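Marnarier's first month under the new president

So we're now one month into President Talleck's term and I've had more messages about it than I've had about anything since I started writing these round-ups. I'll try to keep this one short (I always say that). The big story is the fuel levy, which was brought in by decree, stopped by the constitutional court, and is now heading for a vote in the assembly.

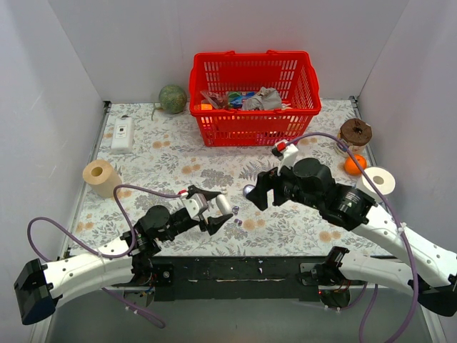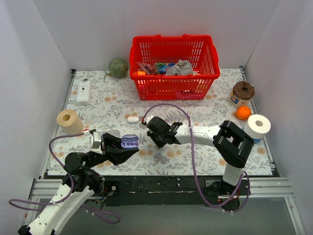
Photos: Zeeshan Lashari

The decree was signed in the first few days, quite late in the evening, and it put a new charge on petrol and diesel from the following morning. Drivers in Tukiseo were queuing round the block by breakfast! My cousin waited for ages and then gave up and walked to work.

The hauliers went straight to court. Their argument was simple enough - a tax has to go through the assembly, and the president can't just sign one into being. The judges agreed, and they froze the levy until there's been a full hearing. I read the ruling on the bus, all 38 pages of it, and I can't say I followed every paragraph, but the tone was much sharper than I'd expected. They said the president's office had been asked for its legal advice and had sent over a covering letter with nothing attached.

Talleck's response was to say the court had "misread the mood of the country", which went down badly even with people on his own side. Then, a couple of days later, his office quietly put out a bill that does nearly the same thing. It's a bit softer: farm vehicles are left out, and so are buses, and there's a rebate for anyone living on the islands. Whether that's enough to get it through is anyone's guess. He's 14 votes short if everyone sticks with their party, and the Marwat members (who usually go with whoever is in office) are cross about the harbour money being held back.

I went along to the protest outside the assembly building and it was a good-natured thing on the whole, lots of lorry horns, plenty of pushchairs. The police gave the turnout as 2,247, which made me laugh because who gets a number that exact? The organisers had been hoping for 1,000, so they were pretty pleased either way.

Other bits from the month: the interior minister has gone already, after that row over the district governors, and her deputy is filling in. The foreign trip has been put off until April. And the plan to move the pensions office out of Tukiseo has been dropped, which I'm glad about, as my mum would have had a two-hour journey every time they lost her form.

The levy bill gets its first reading next, and the speaker has said members can talk for as long as they like, so it could be a very late one. I'll be following from the sofa and will post something once there's a result.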